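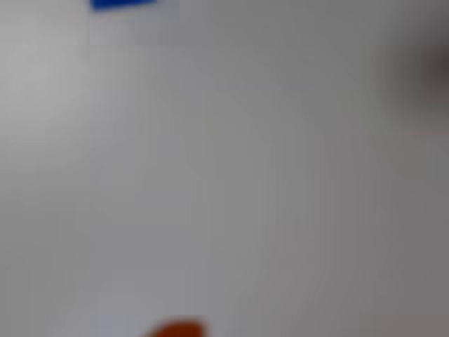
To: keltstead-alumni
Re: Phelan room and the October evening

Dear all,

Thank you to everyone who wrote to me after the announcement of Professor Gallagher's death. I have tried to reply to each person separately, but there are a few questions which came up many times, so I answer them on the list.

Philomena wrote on 27th July:

> I was very sorry to read about Cillian Gallagher. He supervised me in my last year at Keltstead and I still have his notes on my thesis, all in green ink, most of them longer than the paragraph they were about. Can somebody tell me if the department will hold something for him? I live far away now and I would need to book the train early. Also, I heard that the Phelan reading room will be closed and his books sent to the main library. Is it true? It would be a pity. We all learned to read census tables in that room.
>
> Philomena Ó Dubhghaill

First, the evening. Yes, there will be one, in October, in the old lecture hall of the School of Social Policy. The exact day depends on the hall, which is also asked for by the nursing students for their examinations. Fionnuala Fahy in the school office will confirm it to this list. The hall takes 139 persons seated and we can't put more chairs in the side aisles, so please write to Fionnuala before you buy a ticket for any train. Family members have told us that they prefer short speeches. We have at the moment four speakers, and I think this is enough.

Second, the reading room. It is partly true. The room will be closed during the summer for work on the heating pipes, and for this time the books must be somewhere dry. The main library agreed to keep them. They will come back. I have this in writing from the head of the school, and I can forward the letter to anybody who wishes to see it.

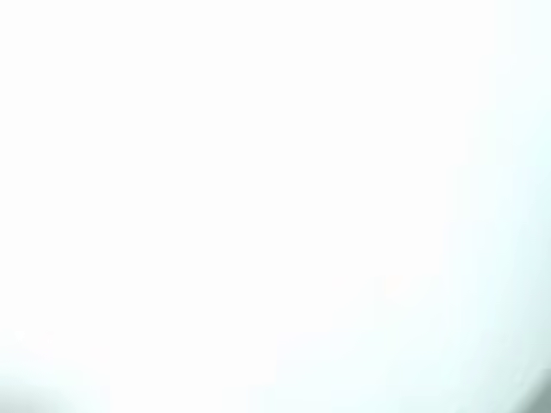 *Éabha Kavanagh*

Third, the papers. This is the part where I need some help. Professor Gallagher left his research papers to the school, and I was asked to make a first list. There are 17 boxes. Most of them come from the Wello study, the one on home care in small towns, and they contain the interview sheets as the students filled them in. I have listed 415 sheets until now. Many have only the initials of the interviewer. If you worked on Wello in any year, please send me your initials as you used them then, and the name of the town you were sent to. If you married or changed your name, send me both.

Please do not send me your own copies of the sheets. The people in them were promised that their answers would stay with the school, and copies which remained in private houses should be brought to the office by hand. Nobody will be asked why they have them.

Two of the boxes are marked "Pivitz" and I do not understand what they are. Inside there are letters in German, a hotel bill and a long table about the wages of children's nurses. Teresa Fahy thinks that it was a comparison which he began before he came to Keltstead and never published. If somebody remembers him speaking about it, even only once at lunch, I would be grateful for a line.

Fourth, the money. Several of you asked where to send a donation. The family would like a small fund for students who do fieldwork and must pay their own bus and lodging. He often paid this from his own pocket, as some of us know well. The school has put 1,000 euro to open it. The account details are with Fionnuala, and I would rather not write them in a message that goes to the whole list.

One correction also. In the announcement it was written that he founded the evening diploma. He taught on it from the first year and he defended it in many meetings, but the founder was Teresa, and he would be the first to say so. The page on the school's site is now changed. The printed newsletter was already gone to the printer, and they will put a note in the next one.

Philomena, if you still have the notes in green ink, would you be willing to lend one or two pages for the glass case in the entrance? I would make a scan and send the originals back by registered post.

I am in the office in the mornings only, until the end of the summer. By e-mail I answer also in the evening.

With kind regards,
Éabha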